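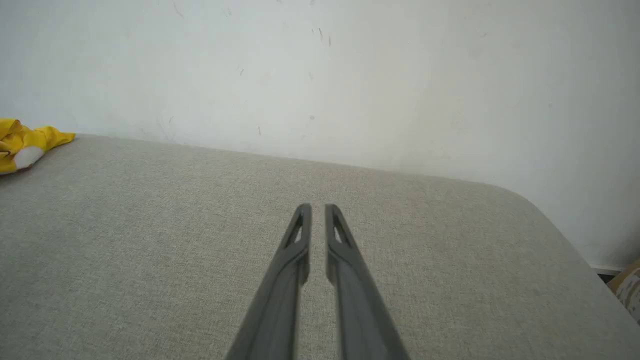 *Light gray-beige woven upholstery.*

**To:** controls-users list
**Subject:** Re: Scheduled outputs firing twice after power loss
**Date:** Tuesday, September 22, 2026

Dear list members,

Thank you for the report quoted here. The Plollon support office has reviewed it together with the two log files attached to the original message.

> We operate 54 Arkeo input/output modules at our Lallier site. After a short power interruption last week, two of them ran the same scheduled output a second time within the hour. Both modules control ventilation dampers. The event log on each unit shows the first run, then a restart, then a second run with an earlier time stamp. All other modules behaved normally. Is this a known fault, and should we replace the units?
>
> A related question: the manual says that the schedule is stored permanently, but it does not say whether completed events are stored as well.

The behavior is known, and replacement is not required. When an Arkeo module restarts, it reads the last saved time from memory and uses that value until the network time server answers. If the server is slow to respond, the module may briefly run on a clock that is behind the correct time. Any event that falls inside that period will be treated as still due.

On the second question, the schedule is kept through a power loss. The record of completed events is held in working memory only and is cleared at restart. We agree that the manual should state this, and the next edition will do so.

Until updated firmware is available, we recommend the following settings for any module that controls equipment:

- On the **Time** page, set *Hold schedule until synchronized* to **Yes**. The factory setting is **No**.
- Set *Startup delay* to 148 seconds. Shorter values may be overtaken by network switches that are still starting.
- Enter a second time server on the local network. A Nzioka gateway may serve this purpose if its time service has been enabled.
- Save the page and restart the module. The hold setting does not take effect until the unit has restarted.

Please note that with the hold setting active, no scheduled event will run if neither time server can be reached. Sites that depend on an output switching at a fixed hour should provide a local manual control. Inputs, alarms and logging are not affected by the hold.

Modules with firmware build 87 or earlier do not offer the hold setting. Owners of those units should install the current build first and export the schedule before doing so, as the update resets the Time page to factory values.

A firmware release that stores completed events permanently is planned for November. It will be announced on this list. Questions about the settings given in this message may be sent as replies to this thread, with the build number and a copy of the event log.

Sincerely,

Technical Support Office
Plollon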